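Moisture and entry-point check, Kinnunen house, July

I do this walk-through twice a year on the rental my sister-in-law and I own out in Plostden, mostly to catch ants and mice before they catch us. Boxes are what I checked, notes are what I found. I went in at 7 in the morning with coffee and a flashlight.

## Outside

- [x] **Foundation cracks.** One hairline by the hose bib, same as last time. I ran a pencil line across the end of it so I can tell if it grows.
- [x] **Gap under the garage door.** You could slide a pencil under the left corner, and a pencil is plenty for a mouse! New rubber strip is on the list.
- [ ] **Dryer vent flap.** Stuck open with lint. I got half of it out and need the long brush for the rest.
- [x] **Firewood.** Still stacked against the siding. I've asked the tenants nicely to move it to the rack (25 feet out, please, and up off the dirt).
- [x] **Gutters.** Clear on the street side. The back ones had a good crop of maple seedlings, so I pulled those and flushed the downspout.

## Kitchen and utility room

- [x] **Under the sink.** Dry! The Histum pipe collar I put in over the winter is holding up and there's no gap around it.
- [x] **Behind the stove.** Crumbs, one very old noodle, no droppings. Vacuumed.
- [x] **Ant trail at the back window.** A few scouts on the sill. I wiped it down with soapy water and put out two bait stations — no spray, because spraying near the bait just keeps them from eating it.
- [ ] **Pantry shelves.** Flour and rice are still in paper bags. I left a note about jars with tight lids.

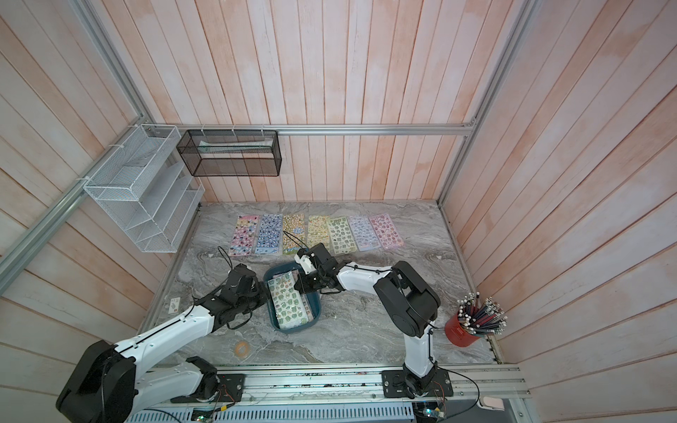
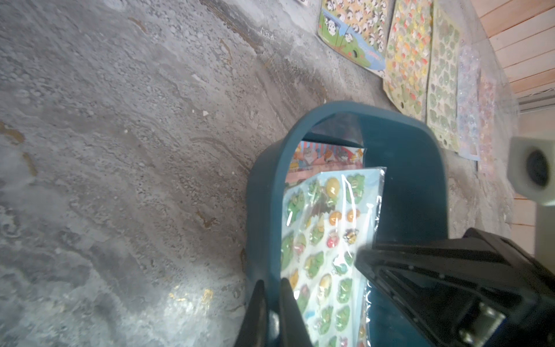

## Basement and attic

- [x] **Humidity.** The meter read 50 percent by the stairs, which I can live with. Anything higher and I start thinking about silverfish.
- [x] **Sill plate.** Poked it with a screwdriver every few feet along the north wall. Solid wood, no mud tubes, no frass.
- [x] **Snap traps.** 2 set, both empty. I put fresh peanut butter on them and shoved them back tight to the wall.
- [ ] **Attic screen.** There's a tear in the gable vent screen, small but big enough for wasps. I couldn't reach it from the joists and I'm not doing that one alone on a ladder.
- [x] **Insulation.** No tunnels, no nests, no smell. Itchy arms for the rest of the day, though.

## Still to do

Garage strip, dryer vent, attic screen. The Wundent place quoted me for the whole list under work order 1364, but I think I'll do the strip and the vent myself and only pay them for the screen. I also want to look at the bait stations again in two weeks and swap them if they're empty.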